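Interior Materials I
Handout 4: Stone surfaces and how they stain
Instructor: Oranuch Limsakul
Updated 14 September 2019

Read this before the studio session and bring it with you. The slab samples stay in the materials room, but you can sign out the small tiles overnight.

1. What we mean by "stone"

In a showroom the word covers several things that behave very differently. Granite is an igneous rock, hard and slow to absorb liquid when it is dense. Marble began as limestone and was changed by heat and pressure. Limestone and travertine are sedimentary, and travertine usually has open holes that the factory may or may not fill. Engineered stone is mostly crushed quartz held together with resin. Suppliers are loose with these names. A tile sold as "black granite" may be gabbro or basalt, and "green marble" is quite often serpentine. Ask for the data sheet and read the absorption figure.

2. Porosity

Water gets into stone through pores and along the edges of the grains. A polished face takes in liquid more slowly than a honed one from the same block. Cut edges need attention too, as they are often left unsealed when a top is fitted in a hurry. In the Cumden case study (see reading list) the top had been sealed on its upper face only, and the trouble started at the edge. 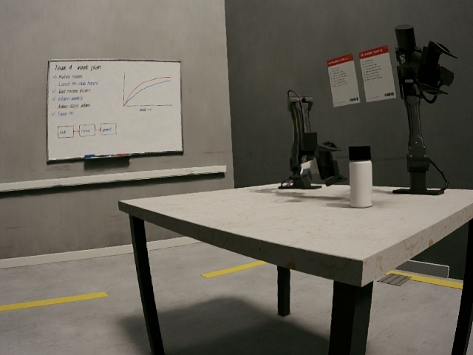 Reading time: 8 minutes

3. Stains and etches

Students mix these up every year. A stain is color that has gone into the stone: oil, coffee, ink, rust. An etch is damage to the surface itself, usually from an acid such as lemon juice or vinegar reacting with the calcite in marble or limestone. An etch looks dull when you catch it against the light. Cleaning will not remove it. It has to be repolished.

Orange or brown discoloration on pale stone has more than one possible source. Iron minerals are present in many pale stones and can oxidize when moisture reaches them. Iron can also come from outside — a steel can, a screw, a bracket under the slab. Some stone has brown patches from the day it is quarried, and the buyer may have picked it for that. Find out which you are dealing with before you recommend any treatment. Never use bleach on a rust stain; it can make it worse.

4. Finishes

Polishing runs through finer and finer abrasives. For the tile exercise we begin at 200 grit and move to 400, which gives a honed surface with very little shine. Keep the tile wet throughout and rinse it fully before changing grit. Wear the mask even when working wet.

5. Exercise

Use the Brandão and Emau tiles, which are marked on the back. Place one drop each of water, cooking oil and vinegar on the honed face and again on the cut edge. Wipe after 8 minutes. Record the color and the shine, and look again the next day — oil marks in particular can spread. Write up your results on one page, with a sketch showing where each drop was placed.

Reading
Jidunance, course packet, page 73 onward (sealers)
Cumden case study, in the shared folder

The write-up goes in the tray outside the materials room.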